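Automation on the packing floor: your questions

Since we put up the first notice in July, the suggestion box by the time clock has been stuffed, and I love it. Keep them coming! I've grouped the questions that came up most and answered them as fully as I can. If an answer changes, I'll change the page.

What is being automated?

One step, to begin with: picking up plastic wrap by its edge and pulling it over the goods before sealing. If you've done a shift on wrapping you know the move. Pinch, lift, pull, smooth, let go. You do it so often that your hands stop telling you about it until the drive home.

The system is called Parkance. It's a pair of arms on a bench with two-fingered grippers, and it will go in at the far end of the wrapping line, after folding and before labels. Folding, inspection, labels, returns and anything fragile stay exactly where they are.

Why start with plastic? Isn't that the hard part?

Yes, and that's why it's so much fun. A box is a box every time you reach for it. A sheet of plastic is a different shape every time you touch it. It slides, it clings to itself, you can see the table through it, and the edge you want is hiding in a crease. People find that edge by feel. A machine needs an awful lot of practice.

It's also the job that turns up most in our sore-hands reports, so if we're going to bring in a machine anywhere, I'd like it to be there.

How does the machine learn it?

From you! We show it. You hold a gripper in your hand, built with the same kind of fingers the arms have, and you do the job with that in place of your own fingers. A camera on the tool records what the fingers are doing and what they're near. Do that many times over, with different sheets and different starts, and the software begins to pick up the pattern.

So far we have 2,835 recordings, all made by people from wrapping and folding. Some are beautiful. Some are a person chasing a sheet across the table for half a minute, and those are useful too, so please don't throw them out because you think they look silly.

Is it hard to use the gripper?

Strange at first. You lose your sense of touch, which is most of what you wrap with, and you have to watch the pads. Getting one pad flat against the fold and leaving the other one open is a good way to start: you can see where the edge is before you commit to closing on it. Everyone grips too hard in the first session. By the second you'll be showing off.
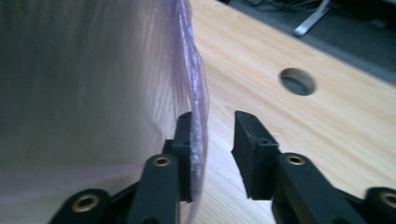 Kekska Packing and Finishing Team – Cludarbridge

The tinted wrap has been a favorite for practice because the rim bunches up and catches the light, so you have something to aim for even when the middle of the sheet all but disappears into the wood. Clear wrap is another story. We'll get there.

Watch your angle when you come in over the bench. If you lean the tool too far, the lower joints get to the plastic before the pads do, and you end up pushing the sheet away from yourself.

Do I have to take part in the recordings?

No. It's voluntary, it's on paid time, and it counts as a normal part of the shift. Sign up on the sheet next to the locker room. If you try it once and dislike it, cross your name off and that's the end of it, with no conversation needed.

Are the recordings used to judge how fast I work?

No. They're stored by session and by material, without names attached, and supervisors don't have access to them. The camera faces down the tool toward the fingers, so what it picks up is mostly bench, plastic and whatever happens to be behind the bench. If your face or something personal does end up in a recording, tell me and we'll delete that one.

I know this was the biggest worry on the cards (and a fair one). The written rule is posted beside the sign-up sheet, and you can have a copy to keep.

Is anyone going to lose their job?

No one is being let go because of Parkance. That commitment is in writing for the length of the trial and for the year after it. What will change is how the hours are divided up. Today four people rotate through wrapping on a full shift. With the arms running, we expect to need three, and the fourth spot moves to inspection, where we've been short for as long as I've been here.

Beyond that year I can't promise what the company will decide, and I'd sooner tell you so than write something comforting. What I can promise is that you'll be told before decisions are made, and that people who do the work will be in the room.

What will my day look like once it's running?

Less pinching! The person at the arms loads the stack of sheets, checks that goods arrive the right way around, clears misgrips and watches the seals. It's a standing job with some walking in it. You'll rotate out of it on the same schedule as the other stations, and the schedule isn't getting tighter.

Expect interruptions in the early weeks. The arms will stop and wait when they aren't sure, and they're going to be unsure a lot. There's a big button for "help given, carry on" and you'll get to know it well.

Will there be training? Will it be paid?

Yes to both. There are three sessions, each held during working hours. The first is safety and stopping the machine. The second is loading and clearing. The third is what I'm calling the "why did it do that" session, where we go through strange behavior together and you learn to tell a dirty pad from a bad sheet from a software problem. You don't need any computer background. If you can work the label printer when it's in a mood, you're overqualified.

Is there extra pay for running it?

There's a higher rate for anyone signed off on all three sessions, and it applies to every hour of the shift, including the ones you spend at other stations. Ask payroll for the current figure, so you get it from the people who print the checks.

What about safety? I don't want to stand next to a robot arm.

The arms move slowly and stop when something touches them, and there's a marked zone on the floor plus a stop button on each side of the bench. You can press stop for any reason. You won't be asked to justify it afterward, and I'd much prefer ten needless stops to one person wondering whether they were allowed.

Hair tied back, no dangling lanyards, sleeves snug. Same as the sealer.

And the cables?

Good catch by whoever wrote this on the back of a lunch receipt. Loose cables on the floor around a practice bench are a trip hazard, so before each session please take a look around your feet and tuck away anything lying where you walk. On the production line everything will run in covered channels before the first shift with the arms.

What if it's slower than we are?

It is slower than we are! In our last bench test it took on 203 sheets with no hurry put on it, and any of our experienced wrappers would have been at the coffee machine long before it finished. The point of the trial isn't to beat your best hour. I'm hoping for steady work through the late afternoon, when human hands are tired and the wrap seems to get slipperier by the minute.

The line target stays where it is during the trial. If the arms fall behind, the bench next to them gets opened and we wrap by hand. That has been agreed with dispatch.

Who decides whether we keep it?

The decision gets made at the end of the trial, which should run roughly four months. Three things go into it: how many wraps had to be redone, how people's hands and shoulders are doing compared with before, and what the team says. The comment cards count for real. The Badawi site tried a different machine and sent it back after the packers there said the loading was worse than the wrapping, and I think that was the right call on their part.

Can we suggest other jobs for it?

Please do! I've already had pairing gloves, opening stubborn bags, and peeling backing paper off return labels (that one came in on several cards, in increasingly large handwriting). Opening bags is the closest cousin to what we're doing now, so it's the one I'd bet on for a second try.

The other useful thing you can tell me is which jobs you'd hate to lose. Several folders wrote that they like the gift orders and want them left alone. Noted, and they're off the list.

My hands are small / I'm left-handed. Can I still use the gripper?

Yes. Left-handed recordings are very welcome, and we don't have nearly enough of them. If the tool feels heavy or the reach is awkward, say so at the start of the session and we'll adjust the bench height or keep your turn short. Ten minutes is plenty. Tired hands make sloppy recordings anyway.

Do I need to bring anything?

Glasses, if you use them for close work. Wrap edges are hard to see. Please leave rings in your locker, as they catch on the plastic.

I have a question that isn't on this page.

Drop a card in the box or come and find me, Ayane Hamada, at the practice bench after the 2 p.m. break. You're welcome to just watch for a while. If you know a trick for finding the edge on the clear wrap, bring that too, because I want to see it.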